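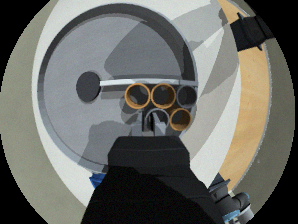 We use cookies to remember your settings and count visits. Accept / Manage preferences

Stosent kit review – progress report to Drullton, June

Hi all,

I promised you something shorter than last time and I don't think I've managed it, so get a coffee. Money is at the end if that's the part you want.

Quick recap for anyone new on the Drullton side. You're paying for us to try out the Stosent simulation kit for one arm and one gripper, and to tell you whether the shops in your program should buy it before they spend real money on hardware. The kit is the simulator, a library of grippers and plates, and a support plan. We're running it from the Warnevholm office on an ordinary desktop with a decent graphics card.

So, where are we? Further along than I expected in April, and behind on the one thing you asked about most (sorry, I'll get to it).

Setup took me two days. The install guide is pretty good until you reach the license server, where it sends you to a page that no longer exists. Stosent support answered the same afternoon and were nice about it. If you end up recommending this to small shops, please ask them to fix that page first! I have done this kind of install plenty of times and I still lost a morning to it.

Once it's running I really like it. The gripper camera view is the best part. You get the round view you'd have with a wide lens, black corners and all, with the black gripper coming up from the bottom, and you see how much of your own work the gripper hides. In our tube scene we have short tubes with orange rims plus a gray one that matches the plate, and I put the gray one in to be mean. Gray on gray with the gripper's shadow lying across the plate is a lousy thing to ask any vision system to find. The orange ones it handles fine.

We ran 571 pick attempts this period. I threw out the first 100 because I had the gripper friction set to something silly and tubes were sliding out like wet soap. That leaves 471 I'd stand behind, and of those 163 were on the gray tube. I'm not giving you success rates yet. I have them, but Waqas Tarar is checking how I scored the ones where the tube gets lifted and then tips over, and I'd rather send you one set of numbers you can use than two sets that disagree.

What I can say now is where it goes wrong. The arm doesn't have much trouble getting to the right spot. It has trouble with neighbors. When the tubes sit close together, one finger comes down on the rim of the wrong tube, and then everything shifts and the next three attempts are a mess too. I tried a narrower fingertip from the kit's library and that helped a lot. It also made me notice that the library fingertips have no part numbers on them, so I couldn't tell you which real ones to order. I've asked. No answer on that one so far.

Shadows were the other surprise. Stosent lets you move the lights around while the thing is running, and I spent a happy hour dragging one light from side to side and watching the detections come and go – the tubes hadn't moved at all. For a shop that has a window next to the robot, that hour alone might be worth part of the price. I'd like to turn it into a proper test with fixed light positions so you can put it in front of people.

Things I don't like:

The export. You can save the camera pictures or you can save the arm positions, and getting both out with matching time stamps takes a script that I had to write myself. It's ugly but it works and you can have it.

The price sheet. The basic tier leaves out the gripper camera, and I can't see why anyone would buy it without that. So when you compare it to other products, please use the middle tier.

Also the fan noise, though that's my desktop and no fault of theirs.

Now the late part. You wanted a side-by-side with the Wong bench unit, meaning the same tube task done on a real arm. The unit got here but the adapter plate for the gripper didn't fit, and the replacement is still on order. Everything I've told you so far is simulation only. Please don't let anybody quote it as how the real robot does, because I don't know yet. If the plate shows up when Wong says it will, I can have the first real picks for you in the next report. If it doesn't, I'd like to talk about borrowing time on another arm, and I may need a yes from you pretty fast.

On money, we're a little under. The license came in as quoted, the desktop cost nothing because we already had it, and shipping on the Wong unit ran higher than planned. I'd like to move what's left over from the training line into the adapter and a second set of fingertips. Nobody here needed the paid training. The videos were enough, although the one on lighting is worth skipping to straight away if you only watch one.

What I'd like from you:

An OK on moving that training money.

A name at one of your member shops who'd try the kit cold, with only the guide. I know too much by now to be a fair test of the setup.

Some idea of how much you care about the gray tube. If your shops mostly handle parts that stand out from the plate, I'll stop torturing the software and spend the time on tighter spacing.

Waqas is in most mornings until 11 if you want to talk scoring, and I'm happy to share my screen any afternoon and let you drive the thing yourselves. It's fun, and you'll get a feel for the camera view much quicker that way.

Next up is the light test, then the spacing runs with the narrow fingertips, then Wong if the mail is kind to us.

Warnevholm office | Contact us | Copyright, all rights reserved | Back to top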